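Boken Arm Project – Report on the Gripper Fault
Section 3: What went wrong in the whiteboard task
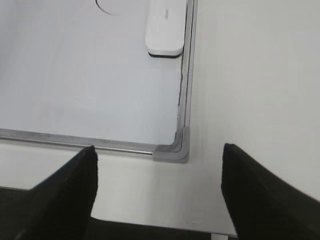 The fault showed up in July, after 200 clean runs. On run 486 the gripper failed to stop when it closed on the eraser, and the motor kept pushing for 30 seconds until we hit the stop button. One finger pad had to be replaced. We traced the problem to the Nasach driver, which dropped the force reading whenever the wrist cable bent too far – the controller then used the last good value. We rerouted the cable and added a timeout of 2 seconds. The stop button is now within reach of both seats. We have not yet tested the fix at full speed.

Contact: Fawzy Lab office | © Boken project group | Back to top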